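Nanard notebook, kitchen track
September, evening session, written up by Kosmas

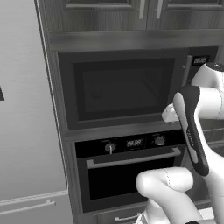
Vol. 2, p. 19

OK, big night. Iswood (our simulated kitchen, for anyone joining the club this term) finally has the tall unit in it: fridge, microwave, wall oven, all in one run. And the arm is in there with them! After three weeks of poking at one lonely drawer on a flat gray floor I can't tell you how good it is to have a real kitchen to bump into.

What we want from this: open the microwave, then close it again, starting from any sensible arm pose. That's the first scored task for the Olmedo student round. The oven door is the second one and we're leaving it alone until the microwave behaves.

Start pose. Luana's idea was to park the gripper low, in front of the right end of the oven handle and the bottom right corner of the microwave, and go up from there. I wanted to come in from the side. We tried mine first and it was bad. The elbow swung wide and the planner went off into some very creative shapes (one of them I want on a T-shirt). Hers worked on the second try, so hers is in the config now. Point to Luana.

The microwave pull is a strip running up the right edge of the window, between the glass and the little display. Good for us, in that a vertical grasp suits the gripper the way it already hangs. Bad for us, in that our grasp code was written for the horizontal bars on the drawers and assumes the long axis is sideways. I rotated the grasp frame by hand for tonight. It needs to be done properly, per handle, with the axis stored next to the handle position. Luana has started a table for this. Vertical so far: the microwave and the two wall cabinet doors above it. Horizontal: the oven, the drawer under it, the bottom section of the fridge.

Runs. We set it going over the break and came back to 298 attempts, which made us both very happy even before we looked at them. Then we looked at them. Most of the failures are the same failure: fingers arrive at the right height, close a bit too early, and slide off the strip toward the display. 11 attempts did something stranger, where the elbow link ended up against the oven glass and the whole arm just leaned there. Kosmas to check whether the oven door has a collision shape at all, or only the handle. I suspect the handle got one and the glass got a very rough box.

Camera. We're training on grayscale from this viewpoint. I was worried we'd miss color but I think it's fine, the handles read well enough and the files are so much smaller. My real worry is the arm blocking its own view. From here the links stack up one in front of the other on the right side, exactly where the action is. Luana wants a second view from over by the fridge. I want to try one more week with a single camera and see how far it gets, partly out of stubbornness.

Also tried Ustura, the smoothing script from last year's team. It's great! Motion comes out much less twitchy and the approach to the strip is nearly straight now. It does eat the last bit of the trajectory if the wait at the end is too short, so leave the wait alone, please. I've put a comment in the file in capitals.

To do before next session:
Fix the grasp axis per handle (Luana)
Oven collision shape (Kosmas)
Close the fingers later, try three or four delays and keep the logs separate this time
Give the microwave hinge some friction, it swings like a saloon door
Ask whether Olmedo counts a door as closed when it touches or when it latches. The rules can be read both ways and our close routine depends on it.

Added later, 9:40 pm. Changed the delay just to see. Four clean opens in a row. Luana made me stop there and go home, but FOUR. Seed and settings are saved in the Nanard folder under tonight's page number.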